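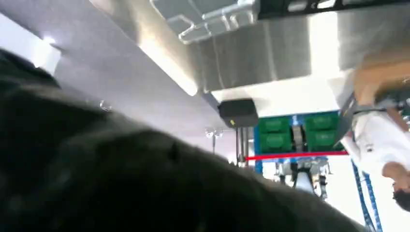 Storage layout was the subject of our project for the Turska workshop in Abu Hammour. The goal was to cut the time spent looking for small parts. Bins sit two over two on a blue shelving unit, with a light gray divider between the left and right pairs. Each bin was assigned one class of part.

A parts list of 374 entries was sorted by size and use.

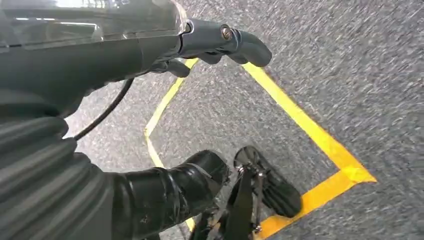

Method
We logged 200 part requests before the change and 127 after it. Walking distance was taken from the floor plan – it was not measured on site. 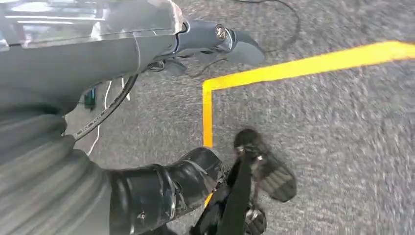 Requests for more than one part were logged once.

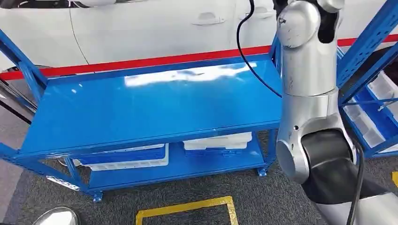 Large items need a different unit. The two-tier blue shelf has slotted posts, so its shelf height could be reset later. Its top was kept for sorting, and the two bins below for returns.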